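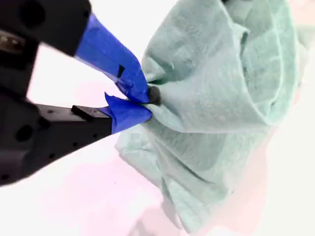 Planner release 821 goes onto the cloth cell only after this list is signed. It covers the control loop, the wrist view and the grasp planner; mechanical checks are on the Medve sheet. Look at the fingertips before loading any gripper model. The blue tape is layered and has a flap lifting on the lower finger, so the tip outline stored in Reto needs checking against the finger as it is now.

Control
1. Loop rate holds at 100 Hz with both arms enabled. OK.
2. Stop command drops torque on both arms. OK, tried from the keyboard and from the Bolik panel.
3. Joint limits load from file at startup. OK.
4. Gripper closing limit set for cloth. OPEN – value was still the one for rigid parts. Loredana Rizzi to correct.

Perception
5. Cloth mask covers the whole cloth, folds included. OK with comment: pale green on a white table leaves little contrast, and the mask loses thin edges.
6. Shadows rejected. FAIL in 2 runs. Arm shadow was labeled as cloth.
7. Specks on the table filtered out. OK. Wipe the table anyway.

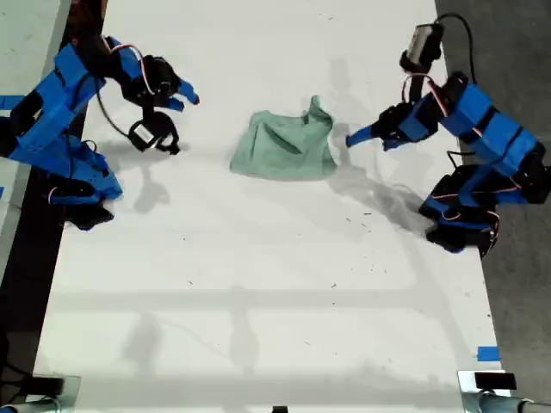
Item 8, start pose: both grippers clear of the cloth.

Planning
8. Neither arm starts in contact with the cloth. OK.
9. Arm-to-arm distance check active for the full path. OK.
10. Table clamps entered as obstacles. OPEN – left corner is in the Fistby file, right corner is missing.
11. Planner gives up after 3 failed grasps and returns to start. OK.

Result: not released. Repeat 4, 6 and 10 after the fixes, then rerun 9 with the new obstacle file.
Checked by: Tímea Erdős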